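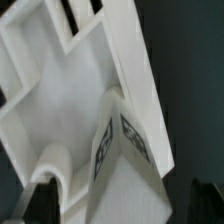
Marlies Widmer
Lending Services, Indness

Our office is revising its written procedure for cleaning white plastic items between loans and would be grateful for advice from other members of this site. The current procedure was prepared when most of our stock was metal or glass, and it says only that plastics should be "wiped with a suitable product." Smooth pieces present few difficulties. The trouble lies with matte white surfaces divided by raised ribs and walls into shallow compartments, where a flat cloth passes over the tops of the walls and misses the corners. Narrow openings between the ribs are a further concern, as our staff do not agree on whether liquid should be allowed near them.

The service lends household and hobby equipment to residents of the town and to several schools. The catalog has 3529 entries, and the plastic portion of it is growing. Items are returned to a single counter, checked against the loan slip, cleaned in the back room and placed on the shelf again, usually on the same afternoon. Two members of staff share this work with their other duties. Any method that requires an item to be set aside overnight would therefore have to be reserved for a small number of cases.

At present we use Clovell, diluted according to the label, on a damp cloth. Where gray marks remain, staff have been using the Zerex white pad. One colleague considers that the pad leaves a shiny patch on matte plastic. Another sees no such effect and attributes the shine to residue from the cleaner. I have looked at several returned items under the desk lamp and am unable to say which of them is right.

I would appreciate guidance on the following matters.

Whether a foam or pad of the abrasive type is acceptable on matte white plastic at all.

How corners and narrow recesses should be reached without scratching.

Whether yellowing can be treated, or should simply be recorded on the item card.

What wording other services use when returning items to borrowers who have applied paper labels, tape or markers of their own. We have a form for damage but none for additions.

We do not always know which plastic an item is made of. Where a resin code is present it is recorded. A considerable part of the stock has none, and a few items were made by hobbyists on home printers and donated without paperwork. Please assume that the staff member doing the cleaning will not know the material.

For completeness, the service has no budget this year for an ultrasonic bath, and the Berchtold cabinet dryer was taken out of use in November pending an electrical inspection.

Hrvoje Janevski

Your colleague who objects to the pad is correct, and I would recommend that it be withdrawn from use on matte finishes without delay. Pads of the melamine type work by abrasion. On a glossy surface they produce dullness and on a matte surface they produce shine, and in neither case can the change be reversed by cleaning. The disagreement in your office can be settled with a scrap piece. Rub one half with the dry pad and the other half with the cleaner alone, rinse both, let them dry, and look at them from a low angle toward a window. If the shiny patch remains after rinsing, it is wear. If it goes away, it was residue.

The procedure we follow at our own service was written for a toy and games collection, but it has been applied to most plastic goods with satisfactory results. I set it out in the order in which the work is done.

Remove dry dust first. Use a soft brush of the sort sold for painting trim, with the metal collar wrapped in tape. Brush from the back of each compartment toward its open side and follow with a vacuum nozzle held a short distance away. Staff are inclined to skip this stage when the counter is busy. Wet dust packed into a corner takes far longer to remove, and it is the usual source of the gray lines that people then attack with a pad.

Wash with lukewarm water and a few drops of plain dish soap. We stopped using concentrated cleaners on plastics after a change of supplier and have had no reason to return to them. The cloth should be wrung out until it no longer drips. For corners, fold the cloth over the end of a wooden coffee stirrer, or use a cotton swab. Metal tools, including the blunt ones, are kept out of the room.

Rinse with a second cloth and clean water. This is a separate step on our checklist with its own box to initial. Before the box was added, it was not being done.

Stand the item so that the compartments drain, and leave it in moving air. A desk fan is sufficient. Ribbed pieces hold water in the lowest corners for much longer than their appearance suggests, and a piece that goes back into a closed tub while damp will have an odor by the next loan.

As regards openings, our rule is that liquid is not applied within a finger's width of any slot unless the item is known to be a single empty shell. If there is any possibility of wiring, a battery or a spring behind it, brush and vacuum only. That rule has caused us to return some items to the shelf less clean than we would wish. I consider this acceptable, and borrowers have not complained.

Alcohol should not be used on unidentified plastic. Clear polystyrene and acrylic may craze, sometimes well after the cleaning was done. Acetone should not be in the building.

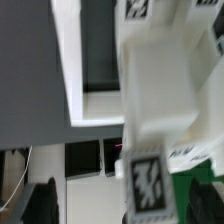
White edge strip along a gray surface, with black-and-white square markers attached to the bulkier white piece at right.

With regard to markers and labels that have been stuck on, we treat them as part of the item until somebody in authority says otherwise. Staff clean up to the edge of the label with a nearly dry cloth and do not wet the label itself. If the label is to come off, warm it gently with a hair dryer on the low setting, lift one corner with a plastic card, and pull slowly at a shallow angle. Adhesive residue will generally roll away under a clean thumb. What is left may be treated with a little cooking oil on a swab, followed by soap and a rinse. On rough printed parts the oil can sink in and leave a darker area, so please make a trial on the underside.

Dayana Mosquera

I agree with most of the above. I would add something on yellowing, as it was passed over.

Yellowing of white plastic is for the most part a change in the material and cannot be washed off. Peroxide treatments are widely described on hobby sites. They can whiten the surface, but results are uneven and the color often returns in storage. They also require gloves, eye protection and a place where the item can stand for hours. For a lending service with two people and a busy counter I would not recommend it. Record it on the card, photograph the item next to a sheet of plain white paper so that later staff have something to compare it with, and move the shelf out of direct sun if you can.

Please do not confuse yellowing with nicotine or kitchen grease, both of which do wash off. A white cotton swab with soapy water, pressed on the spot and held there, will come away brown if it is a deposit. Do this before writing anything on the card. We had an entire set of drawer organizers listed as "discolored" that only needed washing.

On the wording, our loan terms have contained the following paragraph for several years, and you may use it freely:

"Borrowers are asked not to attach labels, tape, stickers or other markings to items on loan. Where markings are needed for the borrower's purpose, permission should be requested at the desk. Markings found on return may be removed by staff, and the service will not be responsible for their loss."

The last sentence was added following a dispute with a school that had numbered a box of 100 counters by hand and expected the numbers to be there the next term. The permission clause is hardly ever used, but the schools like to see it.

I do not share the objection to Clovell. At the label dilution it has been fine for us. Rinsing is what matters, as has been said.

Meenakshi Marar

Toothbrush for the corners. A soft one, new, and write PLASTICS on the handle so that it does not end up in the sink. We replace ours after every 20 items and the cost is very small.

Marlies Widmer

I thank all three respondents. The test on a scrap piece was carried out using the lid of a broken tub. The shine remained after rinsing, and the Zerex pads have been moved to the cupboard for the enamelware. The separate rinse step and the rule on openings will go into the draft, together with the loan wording. The head of our section, Cecilia Abugri, has asked that "a finger's width" be replaced by a measurement before the procedure is approved, and I would be glad to hear from any service that has settled on one.

Thread last updated December 2023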